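How does a basketball league table work?

So your team won on Saturday and now they're third. Why third? Quick guide, before tip-off.

A league is a group of teams who all play each other. Every game counts. Win and you go up, lose and you probably slide down. Simple so far.

Take the Multuro League. Teams play 33 games each in a season, some at home, some away. Next to each name you'll see two numbers, like 13-1. First one is wins. Second one is losses. No draws in basketball! If it's level at the end they play extra time, called overtime, til somebody wins.
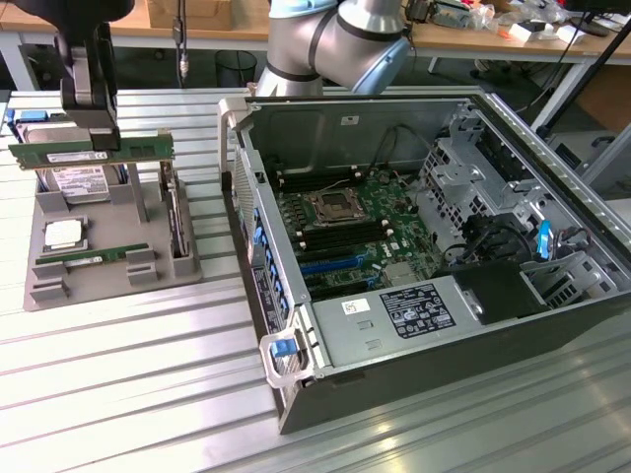
A green memory module held over a grey parts tray.

What if two teams have the same wins? Say Rornov and Graltix are level. First check, who won when they played eachother. Still level? Then look at points difference. That's all the points you scored take away all the points you let in. A big win helps, a hammering hurts.

Home and away matters too. Rornov's hall holds 2,000 people and gets very loud. Graltix once played there to a crowd of 1,086 and still couldn't hear the whistle.

At the end the top teams go into the play-offs. Lose there and you're out, even if you were top all year. Harsh, but exciting.

Words to know
Fixture: a game that's been planned.
Seed: your starting place in the play-offs.
Overtime: five extra minutes.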